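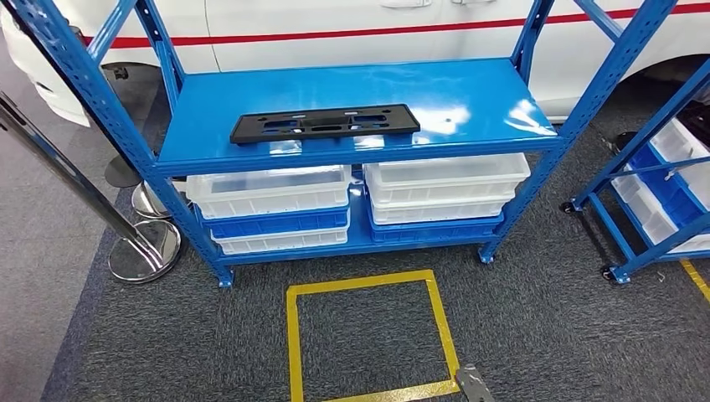 Wasley Short Film and Script Festival
Programming and Submissions Meeting
Minutes

Date: Fri 21 September
Place: Cheung Building, second floor meeting room
Present: festival director, submissions coordinator, lead reader (scripts), lead programmer (films), technical manager, print traffic coordinator, minutes secretary
Apologies: press officer

The meeting opened at 6:35 p.m. with the director in the chair.

1. Minutes of the previous meeting

Accepted with one correction. Under item 4, "feature scripts" should read "short scripts." The secretary will post the corrected version to the shared folder.

2. Matters arising

2.1 The duplicate entry fees charged during the July extension have been refunded. One payment was returned by the bank and will be reissued by check.

2.2 The wording of the student category on the website has been changed. Entrants must be enrolled at the date of submission, not at the date of the festival. The old wording still appears in the PDF of the rules. Submissions coordinator to replace the PDF.

2.3 The question of accepting scripts in languages other than English with a translation attached was carried over again. No reader capacity at present.

3. Submissions report

3.1 The call closed at midnight on the published date. Total eligible script entries: 197. Entries with unpaid fees have been removed from that figure and the entrants notified by email. Any entrant who can show a payment receipt dated before the deadline will be reinstated.

3.2 Film entries are still being checked for runtime and are not included. Several links were password protected with no password supplied. The coordinator has written to those entrants and given them 10 days to reply.

3.3 The lead reader asked that title pages be stripped before scripts go out. Last year's procedure relied on entrants to do this, and a number did not. Agreed that the coordinator will remove title pages at intake and assign each script a reference code. Names in the header or footer of the body pages are harder to remove and will be covered with a blank strip in the PDF.

3.4 Page counts. The rules state a maximum of 20 pages for short scripts, excluding the title page. The lead reader reported entries over the limit and others formatted with reduced margins or type size to stay under it. After discussion:
- Scripts over the limit are ineligible. No partial reading.
- Scripts with altered formatting will be returned once for correction, with a week to resubmit. If the corrected version is over the limit, it is ineligible.
- Next year's rules will specify type size and margins.

4. Reading procedure

4.1 Each script will have 2 first-round readers. Scores are entered separately, and neither reader sees the other's score until both are in.

4.2 Where the scores differ by more than three points, the script goes to the lead reader. The lead reader's score does not replace the others but is averaged with them.

4.3 The score sheet has been shortened. "Originality" and "Concept" are merged. "Marketability" is deleted. "Dialogue" and "Structure" keep their present weight. The technical manager noted that the spreadsheet formulas refer to the old columns and will need to be rebuilt before the sheets are sent out.

4.4 Written comments. Entrants who paid for feedback receive one page. Readers are asked to cite page numbers and to avoid comparison with produced films. The lead reader will circulate two samples from last year with identifying details removed.

4.5 Conflict of interest. A reader who recognizes a script from a workshop, class or writing group must return it unread. One such return has been made and the script reassigned.

5. Film programming

5.1 The lead programmer proposed five blocks of shorts and one closing feature. The director asked whether the documentary shorts could be a separate block. The programmer's view was that the entries so far would not fill it. Left open until the runtime check is finished.

5.2 Blocks are not to exceed 85 minutes including leaders. Last year's second block ran over and the Q&A was lost.

5.3 The Imen, used for overflow screenings last year, is available for the Saturday only. The hire rate is unchanged. The house projector has had a new lamp, and the technical manager will attend before the festival to check focus and masking. Main screenings remain at the Virno.

6. Technical specifications

6.1 DCP is preferred for the Virno. ProRes files will be accepted and converted at the festival's cost for films under 15 minutes. Longer films must supply a DCP.

6.2 Frame rates. Files at 25 fps have played correctly at the Virno but not at the Imen. Any 25 fps title will be placed in a Virno block where possible.

6.3 Subtitles must be burned in or supplied as a separate version of the DCP. Sidecar subtitle files will not be accepted. The print traffic coordinator will add this to the acceptance letter.

6.4 Drives must be labeled with film title, runtime and return address. Drives without a return address will be held for six months and then wiped.

7. Staged readings

7.1 The director confirmed that excerpts from the three finalist short scripts will be read on the Sunday afternoon. Excerpts to run no longer than 12 minutes each, chosen by the lead reader in consultation with the writer.

7.2 Casting to be handled through the acting program used last year. Music stands are needed for the readers. The Virno has four, and the remainder will have to be borrowed.

7.3 Stage directions will be read aloud by one narrator for all three scripts.

8. Schedule

First-round scores due: last day of October
Finalists notified: first week of November
Film selections notified: second week of November
Screening copies due: end of November

The lead programmer asked for the two notifications to go out on the same day. Not agreed. The coordinator can't process both in one week.

9. Any other business

9.1 The waiver form for entrants with financial need has no date field. To be added.

9.2 The festival laurels file is only supplied in black. A white version will be made for use on dark posters.

10. Next meeting

Same room, date to be set by email once the runtime check is complete. Film programming to be taken first.

The meeting closed at 8:20 p.m.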